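Hosting a Demonstration of the Two-Arm Towel Station

These instructions apply to staff who present the Vornlow towel station to visitors during the July open day. Each demonstration lasts 30 minutes.

Step 1. Prepare the table
Fold the towels by hand and set them on the table within reach of both arms. Place one towel between the grippers. Check that the red floor marks are visible.

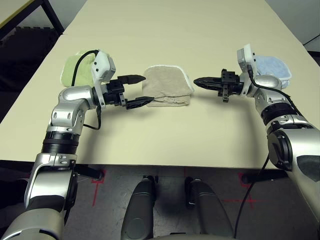
Step 2. Receive the group
Visitors remain behind the barrier at all times. Thijs Wuyts gives the safety briefing and holds the stop button until the group has left.

Step 3. Present the bagging task
Stand the fabric bag upright on the table and loosen its rope. Announce each movement before the operator starts it.

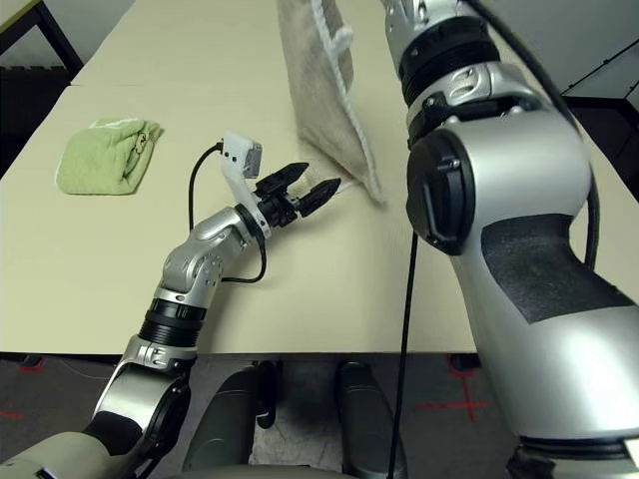

Speak slowly and allow time for questions between towels. Technical questions should be referred to Henk De Smet. If an arm stops, wait for the operator's signal before approaching the table.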